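Nuttall Workshop releases plans and training recordings for Jalell table-clearing arm

Skernville, Tuesday, January 24, 2023

Nuttall Workshop, the shared workshop in the Gorville Road units, Skernville, has released the build files for Jalell, a two-armed machine intended to move small items of food between plates on a table. The release covers the mechanical drawings, the wiring plan, the control software and a first set of 3,332 recorded movements.

Jalell was designed and assembled by members of the workshop over 14 months, mostly on weekday evenings. It uses two arms on a common steel column, with a single camera mounted above them. Each arm has six joints. The parts can be made with a pillar drill, a small lathe and a desktop 3D printer with a bed of 200 mm or larger. No welding is needed.

The movements were recorded with hand-held grippers and without the arms. The person recording wears a camera on the head and holds one gripper in each hand. The fingers of each gripper have the same shape as those fitted to the machine, so a movement made by hand can be replayed by the arms with little correction. Printed marker cubes on the grippers give their position and angle in relation to the camera. Recordings in which a marker is lost for longer than half a second are discarded by the software.

Recording took place in the workshop's social room and in members' homes. The group chose ordinary tables over a test bench in order to collect varied surfaces, lighting and clutter. Early recordings made on a plain black bench gave good results on that bench and poor results on any other. 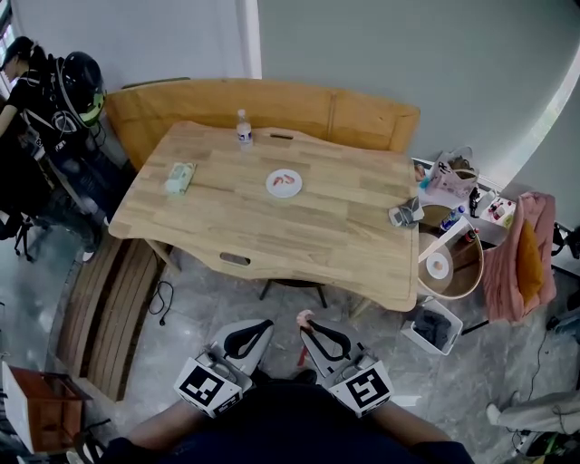
Recording with two hand-held grippers. The right gripper holds one small piece; two more are on the plate.

Food pieces were selected as the first task as they are light, soft and uneven in shape. The gripper must close far enough to hold the piece without crushing it. Earlier versions of the finger were straight and tended to push small items across the plate before closing. The present finger is curved and can be printed in flexible filament in under two hours. Drawings for both types are included in the release, and the straight type remains the better choice for boxes and other flat-sided objects.

The control software runs on a desktop computer with a mid-range graphics card. A laptop is sufficient for recording but not for training. Training on the full set takes roughly 9 hours on the workshop's own machine. Builders who wish to add their own recordings may train from the supplied starting point, which shortens the process considerably.

Several limits should be noted. Jalell does not handle liquids, knives or hot food. It has not been assessed for use near children and is not offered as a finished appliance. The arms are slow by design, with motor current limited in both hardware and software, and the emergency stop cuts power to the motors directly. When power is cut the arms will sink under their own weight – builders should fit the counterbalance springs listed in the parts schedule before the first powered test.

Reflective plates remain a problem under strong window light. The camera exposure can be fixed by hand in the settings file, and this is advised for rooms with a window facing the table. A change to the marker detection is planned for the next version, along with a quieter gearbox for the shoulder joint. The present gearbox is noisy at low speed, although this has no effect on accuracy.

The parts schedule was last checked in December. Bearings, belts and fasteners are standard sizes. The motor controllers are subject to long delivery times, and the wiring plan gives an alternative board that fits the same mounting holes with the addition of two spacers.

The files may be used, changed and shared without charge, provided that the workshop is credited and that changed versions are released on the same terms. Printed copies of the drawings can be collected from the workshop during open hours. A set of 6 printed fingers and the marker cubes can be ordered at cost by builders without access to a printer.

Nuttall Workshop will hold an open evening for builders next month, with both arms running and spare grippers for visitors to try. Places are limited by the size of the room and should be booked at the workshop desk.

Ends

Notes to editors

Nuttall Workshop is a member-run workshop with equipment for wood, metal and electronics. Jalell is the name of the project and of the machine. Press visits can be arranged through the workshop desk on any open evening.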